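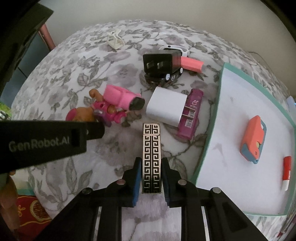
Malte Stüber wrote to ask why the grasp-width channel disagrees with the fingertip positions whenever something thin is held, and whether he should trust the one or the other. Trust the width, please, and read the section on calibration below before you train anything on the tips. His message is the reason this README has grown to twice its old length, so thank you, Malte, and apologies to everyone who only came for the download instructions.

# Talpur: grasp-state labels for cluttered tabletops

Talpur is a small set of labelled clips plus the tooling we use to make and check the labels. The clips come from a hand-held two-fingered gripper working over ordinary tables with ordinary clutter on them: lighters, plastic toys, a power adapter, a marker, that sort of thing. We built it to train the perception half of our grasp planner, Droltanmont, which needs to know at every moment whether the fingers are open, closing, holding or letting go. It is a humble sort of question, but a surprising amount of the planning hangs on the answer!

## What you get

- `clips/` – 2176 short clips, already rectified, at 30 frames per second
- `labels/` – one JSON file per clip, same stem
- `splits/` – train, val and test lists, split by table and never by clip
- `tools/` – the viewer, the label checker and the calibration script

The label file keeps to a handful of fields:

```
state open | closing | hold | release
width_mm gap between the pads, from the encoder
tips_px left and right fingertip, image space
object_mask path, or null when nothing is held
confidence 0 to 1, from the Virnach tracker
```

`object_mask` covers only the part of the object you can see. If the fingertips hide a bit of it, that bit is not in the mask, and we have not tried to guess it back in. An earlier version did guess, and the planner became rather overconfident about where the lower end of long, slim things was.

## Getting started

```
pip install -e tools/
talpur fetch --split val
talpur view labels/val --only hold
```

Do start with the validation split. It is much the smallest, and the viewer will tell you quite quickly whether your codecs are behaving. If you get a grey window and no error, delete the cache folder and try again (we know, and there is an open ticket).

## Calibration, and Malte's question

The width comes straight off the encoder and is good to 2 mm. The fingertip positions come from Virnach, our tracker, which looks for the edge of each finger pad. On a wide object there is plenty of gap between the pads and all is well. On a narrow one the pads sit close together, and a bold pattern on the object itself – stripes, squares, a Greek key – offers the tracker lots of tempting straight edges right beside the real ones. It will sometimes hop across and stay there for several frames, with a confidence that looks perfectly healthy.

Until that is mended, we suggest:

1. Use `width_mm` for anything that decides the state.
2. Use `tips_px` for cropping, with a generous margin.
3. Run `talpur check --tips` and leave out whatever it flags. At present that is 67 clips.

The two pads are not the same shade of blue to the camera, either, as the light tends to catch one more than the other. Colour thresholds tuned on the left pad will let you down on the right. Please fit them separately, or use the gradient mode, which is slower but a good deal calmer.

## Known gaps

Glossy black objects give ragged masks where they reflect something pale. Translucent plastic is worse, and the mask will often swallow a piece of whatever lies behind it. Patterned tablecloths are in here on purpose and we would rather not lose them, so if your segmenter is picking out printed leaves as objects, have a look at `tools/augment_cloth.py`, which pastes further cloth patterns into the background and helped us quite a lot.

There is no force data. We would love some, and the Prisholm branch has a space reserved in the label format, but nothing in it so far.

## Changes

- **Thu 8 June** – calibration section rewritten, `check --tips` added, test list re-sorted so that it matches the file order
- **Next, in September if all goes well** – gradient mode becomes the default, and `tips_px` gets a confidence value of its own

Corrections to labels are very welcome. Please send the clip stem and the frame number, and one issue per clip if you can bear it, because the checker reads the titles.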